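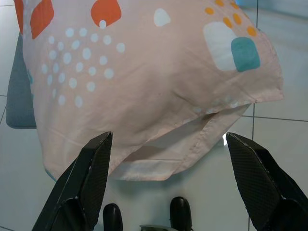

Slide 1. Pillowcase, open end at lower right.

Leave it up while people find seats. Don't talk yet.

Good afternoon, Heywood. I've been given 10 minutes on pillowcases, which is 2 more than I got at Cultby, so clearly the subject is catching on.

Start with the hem. Point to the seam running on the diagonal, then the loose flap where the fabric folds back. Ask who at home stuffs the pillow in and calls it done. Wait for hands. Put mine up too.

Then the print: pink, with dots, orange-red shapes and a bit of teal. A busy pattern forgives a lot. Plain white shows every crease and most of your character — pause, somebody usually laughs.

Filling the case. Demo with the spare pillow from the bag:
- turn the case inside out, hands in the far corners
- grab two corners of the pillow through the cloth
- flip, shake, pull the hem down
Do NOT use the chin. I used the chin at Vundero and heard about it all through lunch.

The sag. A pillow held up from the top slumps to the bottom, so shake it from each end before it goes on the bed. Skip the foam question unless asked.

Numbers, if time: the Wolis guesthouse changes around 80 cases on a busy April morning. Let that sink in, then mention that they also iron them. Expect groans.

Questions. If there are none, ask which way the open end should face on the bed. Stand well back.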